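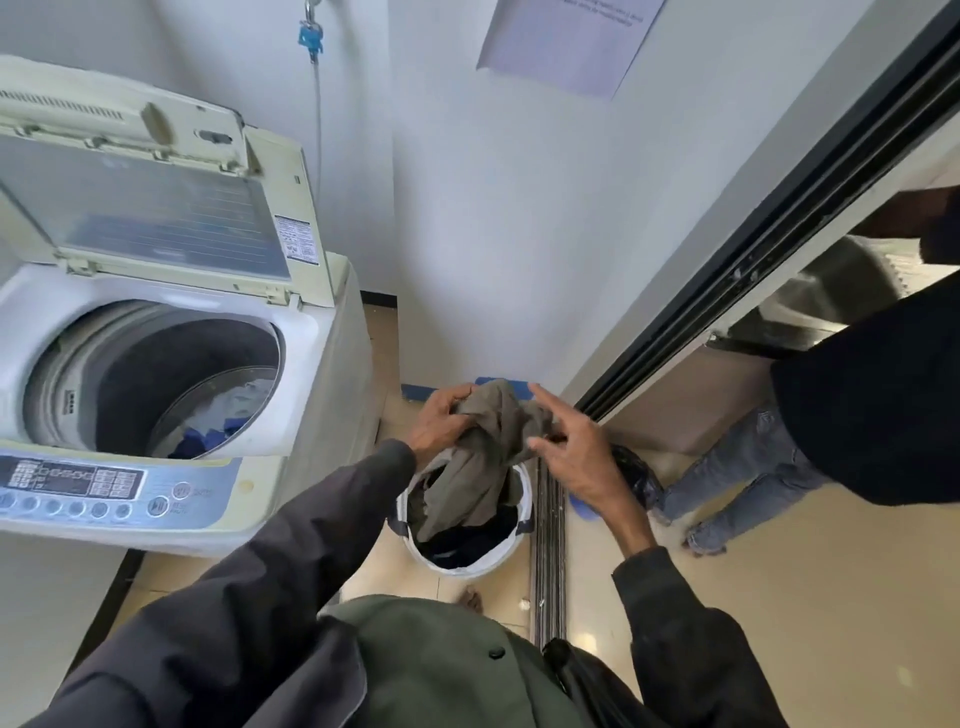
The reviewer of our February draft objected that a laundry task has no natural step boundaries, and that any software which claims to find them is only repeating the habits of the person who wrote the labels. The project group has accepted a good part of that objection. The label set has been rewritten, and the revised system reports a span of uncertainty at each change of step where it formerly reported a single frame.

Mania: Step Segmentation and Planning for Household Laundry
Student Project Report, Tormont Institute, Department of Computing
30 July 2022

1. Purpose

Mania is a software package that takes head-camera video of a person doing laundry and produces an ordered list of steps. The list is passed to Esari, the department's task planner, which checks it for consistency and converts it to a form that can be run in simulation. The present report covers the perception module, the label set, and the connection to the planner. Motor control was outside the scope of the project.

Laundry was selected for two reasons. The objects change shape whenever they are handled, so a method that depends on fixed outlines performs poorly. In addition, the order of steps is partly free. Detergent may go in before or after the clothes, while the lid must be open for either.

2. Data and Labels

The working set consists of 35 recordings. From these, 1,000 frames were drawn and labeled by hand, with every recording represented. Each frame received one label from a set of 13, including "reach into basket," "grasp garment," "spread garment," "place in drum," "add detergent," and "no contact." 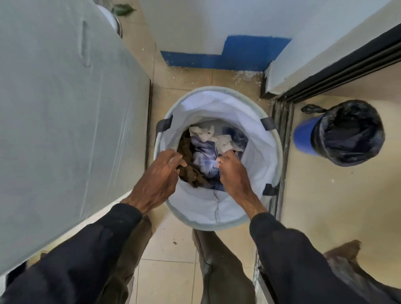
The labels "grasp garment" and "reach into basket" caused the most disagreement between annotators. When fingers are buried in a pile of cloth, a single frame does not establish whether anything is being held. The written guide now instructs annotators to view a short clip centered on the frame before deciding, and to choose "reach into basket" if the clip does not settle the matter. Agreement improved after this change, although it remains lower for these two labels than for any other pair.

Sorting was removed as a label. It describes an intention, and the group could find no visible sign that marked it reliably.

3. Perception Module

The module has a hand detector, a region classifier, and a temporal smoother. The detector returns a box for each hand. The classifier examines the area near each box and assigns the surface beneath it to basket, drum, floor, shelf, or unknown. The smoother, named Lại, combines the classifier output over a sliding window of four seconds.

An earlier version treated the two hands as one region. It failed whenever the hands did different things, for example when one steadied a basket while the other pulled a garment free. Separate processing of each hand corrected most of these errors at the cost of a slower run time.

Long sleeves were a second source of difficulty. Dark cuffs against dark cloth led the detector to extend the hand box up the forearm, and the region classifier then sampled the wrong surface. The box is now trimmed to a fixed ratio of height to width before it is passed on.
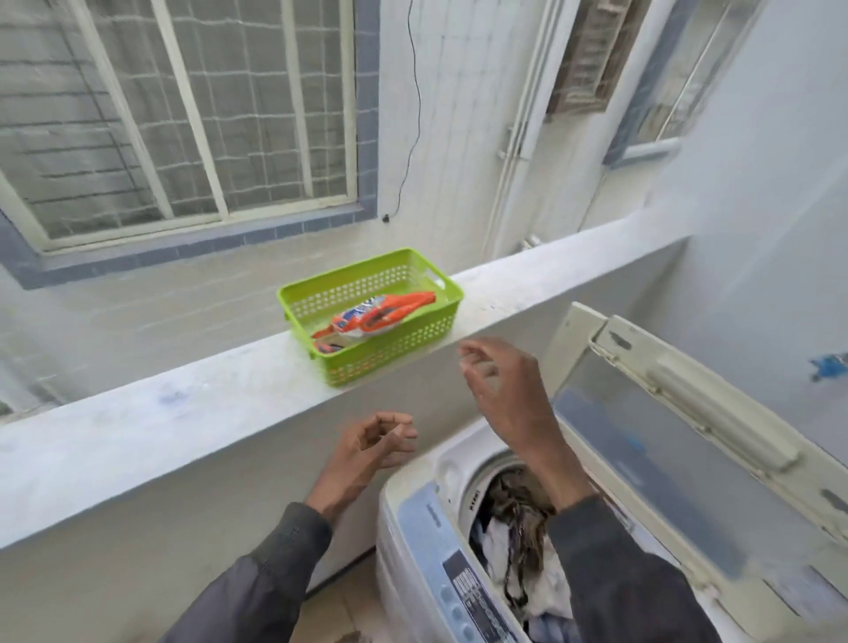
Small objects remain a weakness. Powder, caps, and folded packets occupy few pixels and are often covered by the fingers. The module therefore infers "add detergent" from the pose of the hand and its position over the drum. This inference is easily confused with the release of a small garment, and the confidence score is lowered accordingly. Esari may reject the step if the recording already contains a detergent step with a higher score.

4. Connection to the Planner

Esari holds a small set of preconditions. A garment cannot be placed in the drum while the lid is marked closed, and a garment cannot leave the basket before it has been grasped. When a step list breaks a precondition, the planner returns the list with the conflict marked. Mania then looks again at the frames in that span and offers its second choice of label. If the second choice also fails, the span is written to a log for manual review.

The direction of transfer proved harder than expected. Loading and unloading use nearly the same hand motions, and a garment held over a basket may be going in or coming out. Lại keeps both readings open until the next contact with the drum is found.

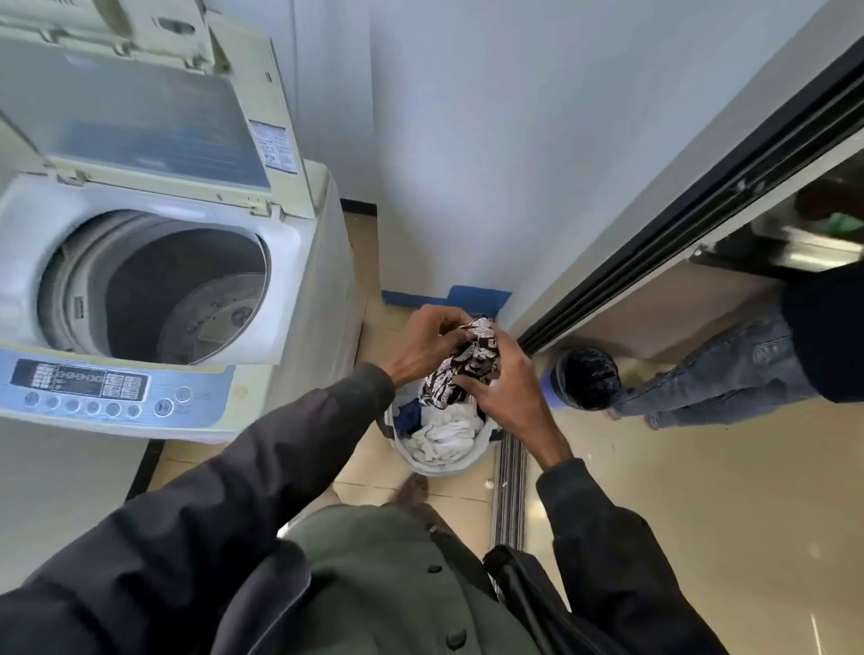

Members of the planning group asked at the final review why the system does not simply read the contents of the drum and decide the direction from that. The drum is visible only when the wearer's head is turned toward it, and the interior is often in deep shadow. A drum state estimate has been added as an optional input. It is disabled by default until it has been tested on machines that load from the front.

5. Remaining Work

The fixed ratio used to trim the hand box should be replaced with a learned wrist position. The smoother resets when both hands leave the view, which loses any open transfer, and a patch for this fault is in the test branch. The annotation guide, the precondition file, and the conflict log format are stored with the source code in the department archive.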